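How Our Club Taught Two Robot Arms to Tidy Up

Hi! I help run the after-school robot club in Endville, and this winter we gave ourselves a job that sounds super easy: get some bottles off a table and into a bin. You could do it in your sleep, right? Our arms could not!

We named the left one Stevens and the right one Darnow (the club voted, don't ask me). Stevens gets to reach the bin. Darnow works on the other side, where the bottles pile up in a heap.
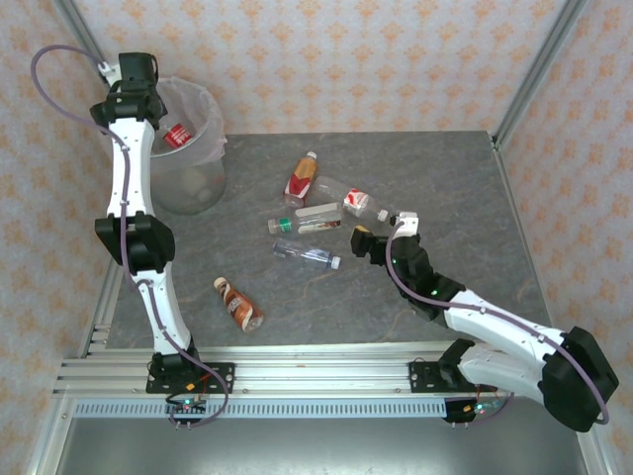 Sumaiya Kanagaratnam wanted to know why we didn't just give the whole job to one arm and let the other one rest. Good thinking, and we did try it! The trouble is reach. An arm is bolted down, so it can't take a step closer like you can. With two arms, each one looks after the part it can get to.

So how does an arm learn? In our club, you show it. One of us steers the arms through the job while the computer saves every little move. Then we do it again. And again – we've done the job 40 times so far, and I've read about teams who do it 3,000 times! The computer looks for what all those tries have in common, and that helps it work out what to do next time.
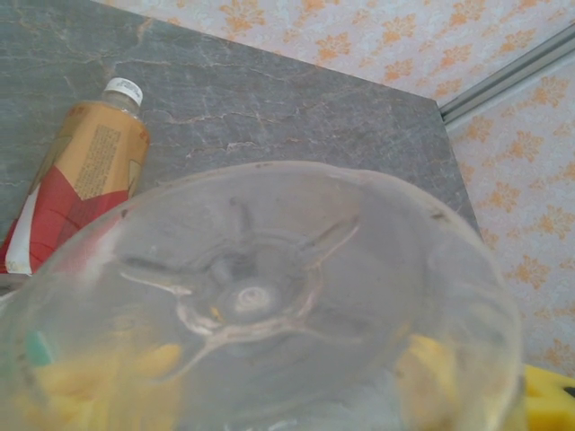
Seeing is the other big part. You have a whole lifetime of practice at looking at stuff, and a robot starts from zero. Clear plastic is really mean to a beginner, because whatever is behind it shines right through. Look at the star shape in the bottom of that big container, with pale yellow blurs showing through the plastic. Which bits are the container and which bits aren't? Your brain sorts it out fast, but a computer needs lots and lots of pictures first.

Grabbing is tricky too. Squeeze too softly and the bottle slips. Squeeze too hard and – crunch! We spent most of our February meetings on squeezing.
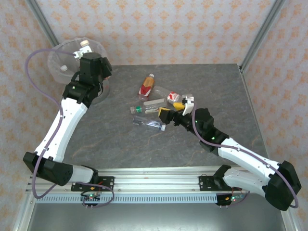 Do you have to be good at math to join a robot club?
Nope, you just have to like trying things again. The math sneaks in along the way, and there's always someone at the next table who can help.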